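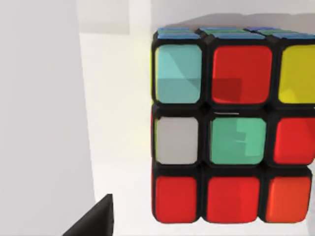
Simulierter Zauberwürfel mit Fingerspitze des Greifers, Arbeitspaket »Regeln für Simulationsszenen«

Zwischenbericht an die Förderstelle, Vorhaben Predska
Stand: 6. Dezember 2021

Sehr geehrte Damen und Herren,

zunächst möchten wir uns ganz herzlich für die Geduld bedanken, mit der Sie unsere Verschiebung im Frühjahr mitgetragen haben. Der Zwischenstand hätte eigentlich schon im Mai vorliegen sollen, und wir sind froh, dass wir uns die zusätzliche Zeit nehmen durften. Sie ist fast vollständig in den Teil geflossen, der uns am meisten am Herzen liegt, nämlich in die Arbeitsregeln für das Anlegen, Prüfen und Freigeben simulierter Greifszenen.

Wie Sie aus dem Antrag wissen, wollten wir diese Regeln gemeinsam mit den Kolleginnen und Kollegen von Pereyra schreiben und sie von Anfang an im Alltag ausprobieren. Das hat im Großen und Ganzen gut geklappt (wenn auch mit mehr Telefonaten, als wir im Zeitplan vorgesehen hatten!). Die aktuelle Fassung, intern »Vomgate« genannt, umfasst 8 Abschnitte. Davon sind 6 zwischen beiden Häusern abgestimmt, die übrigen liegen als Entwurf vor und werden noch recht lebhaft diskutiert.

Abgestimmte Abschnitte

Am weitesten sind wir bei der Benennung und der Versionierung der Szenen. Jede Szene trägt jetzt eine feste Kennung, einen Stand und den Vermerk, wer sie geprüft hat. Das klingt nach einer Kleinigkeit, hat uns aber viel Sucherei erspart. Ebenfalls abgestimmt sind die Regeln zu Kollisionskörpern, zu Masse und Reibung sowie zum Abstand, den der Greifer vor dem ersten Kontakt einzuhalten hat. Für die Nahansicht gilt, dass mindestens ein Finger des Greifers im Bild bleiben muss, wenn die Aufnahme zur Beurteilung einer Annäherung verwendet wird. Am Zauberwürfel haben wir lange geübt, auch wegen der glänzenden Farbflächen auf dem schwarzen Grundkörper, bei denen die Einstellung der Lichtquellen sofort auffällt.

Ins Archiv aufgenommen haben wir bis jetzt 3884 Läufe. Sie sind alle nach dem neuen Schema abgelegt, und wir haben darauf verzichtet, ältere Bestände rückwirkend umzubenennen. Darüber gab es bei uns durchaus verschiedene Meinungen, am Ende hat der Aufwand den Ausschlag gegeben.

Beleuchtung und volle Tische

Deutlich mühsamer ist der Abschnitt über dicht gestellte Arbeitsflächen. In der ersten Fassung stand nur, ein Tisch solle »realistisch belegt« sein, und darunter hat sich verständlicherweise jeder etwas anderes vorgestellt. Inzwischen verlangen wir eine Mischung aus matten und glänzenden, durchscheinenden und fein gegliederten Gegenständen.
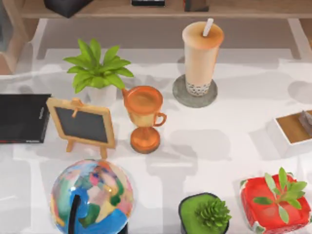

Ein Globus mit spiegelnder Oberfläche stellt ganz andere Ansprüche als eine kleine Kreidetafel auf Holzbeinen, und Pflanzen mit ihren vielen spitzen Blättern sind für die Kollisionsprüfung noch einmal ein Kapitel für sich. Auch die Schatten haben uns beschäftigt. Der Entwurf lässt Schatten von Gegenständen außerhalb des Bildausschnitts ausdrücklich zu, verlangt aber, dass die Lichtquellen im Szenenblatt eingetragen sind. Angeschnittene Objekte am Bildrand bleiben erlaubt und müssen als solche vermerkt werden. Bei Schriftzügen sind wir strenger geworden: Beschriftungen auf Büchern oder Verpackungen sollen unleserlich oder frei von Rechten Dritter sein.

Prüfung und Freigabe

Eine Szene wird künftig in 3 Schritten freigegeben: Selbstprüfung, Gegenlesen durch das jeweils andere Haus, Eintrag ins Register. Das Gegenlesen dauert im Moment noch zu lange, da wollen wir Ihnen nichts vormachen. Als Abhilfe erproben wir am Standort Fustwood ein kürzeres Prüfblatt, das auf eine Seite passt und sich bisher angenehm ausfüllen lässt.

Ausblick und eine Bitte

Im nächsten Abschnitt möchten wir die beiden offenen Kapitel abschließen und die Regeln in einer Lesefassung an Sie geben. Für diese Lesefassung bräuchten wir etwas mehr Mittel im Posten Redaktion und dafür weniger im Posten Reisen. Die Gesamtsumme bleibt unverändert. Über eine kurze Rückmeldung, ob Sie eine solche Umwidmung mittragen können, würden wir uns sehr freuen. Die Kostenaufstellung liegt wie gewohnt als Anlage bei.

Mit herzlichen Grüßen
Ihre Projektgruppe Predska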